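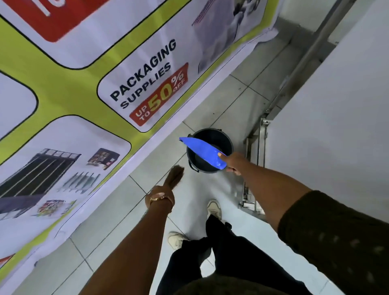 # Floor first: servicing the Fuletix cell at Drollthorpe

The Fuletix at Drollthorpe is a single-arm palletiser on a wheeled base. It stacks flat cartons in one bay of the packaging supplies hall and was commissioned in April. The base is rolled out for service and then returned to its mark, and the arm's taught positions depend on how closely it goes back.

Most of the service visit is spent on the floor. Dexter Estrella, who maintains the cell for Ocampo, starts with the tiles and leaves the arm until last. The tools are a hand broom, a blue dustpan and a round black bucket. Compressed air is banned in the bay, as it drives board dust into the fan inlets on the controller.

The base stands on four levelling feet. A crumb of grit under one foot tilts the column slightly, and the error grows with reach. At full extension the gripper then lands low on one corner of the stack, and the vacuum cups on the opposite side fail to seal. In May the cell logged seven missed picks in one shift. Two cups were replaced before anyone lifted the base and found the grit.

The present routine takes 90 minutes and runs in this order:

1. Isolate power and air, and lock both off.
2. Release the feet and roll the base clear.
3. Sweep the bay by hand, working along the grout lines.
4. Wipe the underside of each foot and check the pads for wear.
5. Return the base, level it, and run the three-point position check.

Step three is slower than it sounds. A wide broom rides over the joints between tiles and leaves the fine material behind. Short, stiff bristles held close to the floor pull it out into a streak that can be lifted in one pass of the pan. 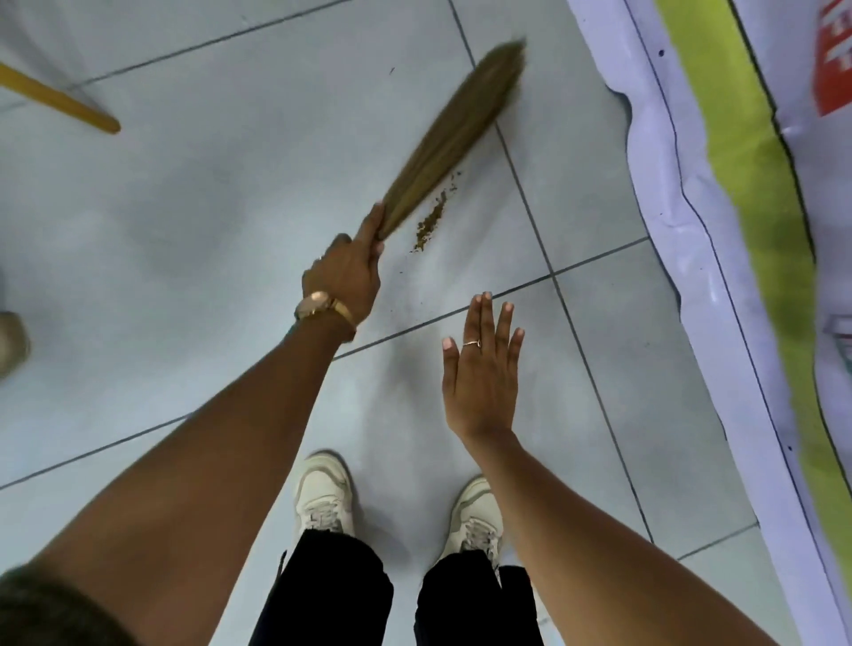

Estrella looks over the sweepings before they are thrown away. Pale fibre is ordinary board dust. Black crumbs suggest wear on the foot pads, and bright flakes would point to the castors. So far he has found no flakes.

The position check allows 5 mm of error at the far pallet corner. Anything above that means lifting the base and sweeping again. Re-teaching the points is not permitted on a service visit, a rule Ocampo brought in after an earlier Rarnov cell had its offsets adjusted so often that the original layout was lost.

The arm itself needs 10 minutes: a look at the hoses, a wipe of the cups and one slow cycle without cartons.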